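Snædís Ravn writes handling rules for textile work at Gukmont, and her current draft runs to 50 clauses. Most of them concern what an operator should do before a gripper touches any cloth.

"Rigid parts have a datum. Fabric has none," she says. "So the rule has to refer to something else, usually a fold or a hem."

Clause 12 covers close approach. The operator slows down, holds position and picks a fold before closing the fingers. If no fold can be made out, the attempt is logged as void — it is not repeated from the same height.
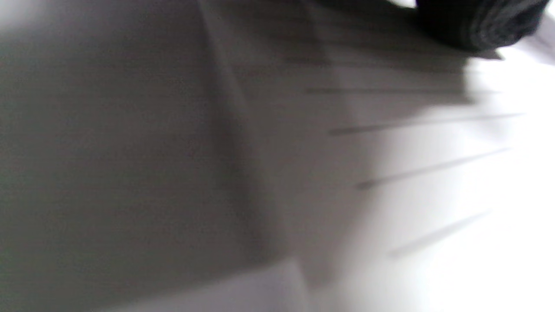
White cloth has its own annex. Ravn wanted a limit on side lighting, and Uriel Cáceres, who audits the records at Dreline, argued for a note in the log instead. The note won.

"A limit needs a meter on every bench," Cáceres says. "We had 421 void attempts to review, and 265 of them carried no reason code. I wanted that fixed first."

The draft also caps a batch at up to 2,000 attempts before the finger pads are inspected. Ravn expects that figure to come down. Comments on the annex close in December.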